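Hand gripper and bench check, station two, Mukholm workshop
Checked by Tuncay Işık, September 17, 2025
Tool serial ends 3724, checklist version from January

I do this one with a mug of tea next door and the tool unplugged, and it takes me less than an hour if the hex keys are where they should be. Tick, cross or "watch" against each line, then a comment. Please write comments! A page of bare ticks is no use to me six months on.

1. Power off, plug out, tag on
Tick. The tag string is getting tatty, so I've put a new one on order with the cable ties.

2. Finger screws tight
Tick, after a bit of work. One on the left finger took nearly a quarter turn before it nipped up, and that's the second time since January. I've put a dab of the weak threadlock on it (the weak one, please, I had to drill out the last screw somebody did with the strong stuff). If it has moved by the next check I'll fit a fresh pair of fingers from the Jedisier box.

3. Fingers free of cracks and chips
Tick. I ran a thumbnail along both inner faces and round every screw hole, which is where ours have always gone first. Nothing caught. The old pair split right through the hole, so don't skip this just because they look all right from a yard off.

4. Fingers level and facing each other
Tick. Hold the tool over the bench with the fingers apart and look down the gap with the bare wood behind it. It's a much easier background than the grey mat we used to have, and a twisted finger stands out straight away. I do it once with the tool upright and once tipped over.

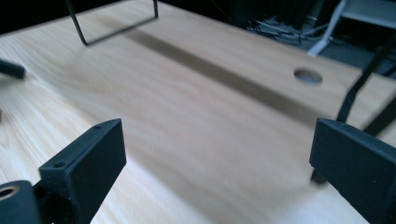
5. Opening and closing by hand
Watch. It closes nicely but there's a faint gritty feel in the last bit of opening. I blew the slide out and wiped it down, and it was better, though still not lovely. No oil on it, please, oil just holds the dust. Cycle counter says 1792 since the last strip-down and the Říha sheet we follow asks for a clean at 800, so that one's on me. Booked in for next week.

6. Mounting end
Tick. No wobble when I hold the body and push sideways on the finger base. Had a look at the brass-coloured ring too and gave it a wipe with a dry cloth.

7. Cables and straps
Cross. There's too much in a heap on the far side of the bench, and I've been moaning about it for months. Nothing nicked or pinched that I could find, and I went along every lead with my fingers, but a foot could easily go through one of those loops. I want them tied up in bundles and off the walkway before anyone signs this station off. The Multton clips in the second drawer will do the job. Leave 60 cm of slack at the tool end or it drags on your wrist.

8. Bench top
Tick. No splinters on the working area, and I felt round the rim of the hole as well, as sleeves do like to snag there. A light rub with fine paper next time wouldn't hurt.

9. Wire frame on the bench
Tick. Stands square, no sharp ends. Gave it a nudge and it stayed put.

10. Power back on, one slow open and close
Left for now. I'm not powering up with item 7 still a cross, so the tag stays on. Whoever sorts the cables, give me a shout and I'll come and do this last line with you.

Parts used: threadlock, one cloth.
Still to do: cables (item 7), slide clean (item 5), power test (item 10).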